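Skembridge firm sets out new care routine for two-armed robot at packing station

2021-06-01

Clikivo, the Skembridge automation company, has published the set-up and maintenance routine it uses on the two-armed robot at its packing station. The routine is being released to customers who run the same type of machine and want to look after it with their own staff.

The robot has spent 2908 hours in service since November. In that time the team has replaced two fingers on the left hand and one wrist cable, and has rewritten the start-up checks twice.

"Most of our stoppages came from small things," said Lindalva Peixoto, who leads the maintenance team. "A strap had worked its way down the forearm, or a cable was sitting where the wrist wanted to turn. None of it needed an engineer from outside, but it did need somebody to look."

The daily check has 17 steps and is done before the first run. It starts with the power off. The technician works up each arm from the lowest joint, checks the screws at the wrist, and follows every cable by hand to make sure it moves freely. The hands are wiped down and the coverings examined for wear at the fingertips.

With the power on, each hand is opened and closed on its own, then taken to the yellow table and tried on the items and fittings it will meet there. 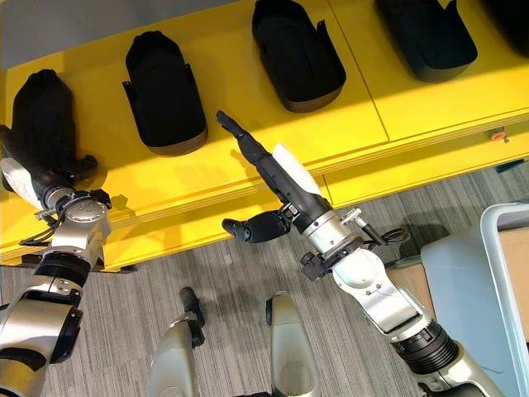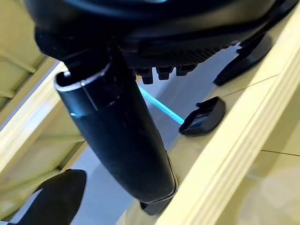
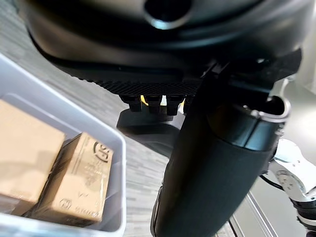 The right hand at a black handle, with the left hand held open:

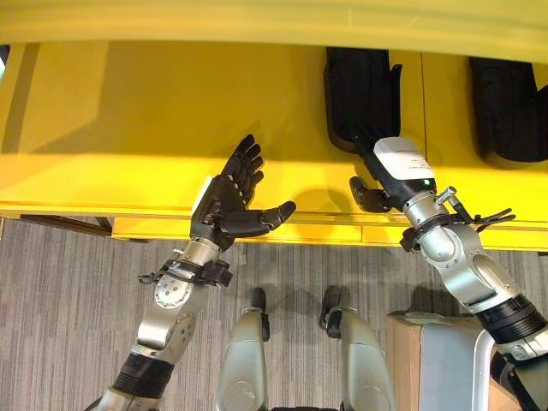 The wrist cameras are checked separately. Each one is compared with a stored reference view, and if the fingers have shifted in the picture the camera mount is tightened and the calibration run again. Wagner Leite, who wrote this part of the routine, said a full calibration of both wrists used to take 63 minutes. He would not give a new figure until the team at the company's second site in Grirham has finished its own trials – those are still under way.

A longer service takes place every month. The wrist housings are opened, the joints are cleaned, and any finger that no longer closes to its set position is changed. Old fingers are labelled and kept so that wear can be compared from one month to the next.

Clikivo has also changed how faults are recorded. Technicians now write down the position of both arms when the machine stops, along with the item being handled. Dalva Frota, who manages the Grirham site, asked for the change after a repeated wrist fault proved hard to trace.

The routine is available free of charge to existing customers as document 3742. Printed copies can be ordered from the Skembridge office. Training for site technicians will be given by Tainá Nogueira, and places can be booked through the customer desk.

Press enquiries: Amancay Lucero, Clikivo, Skembridge.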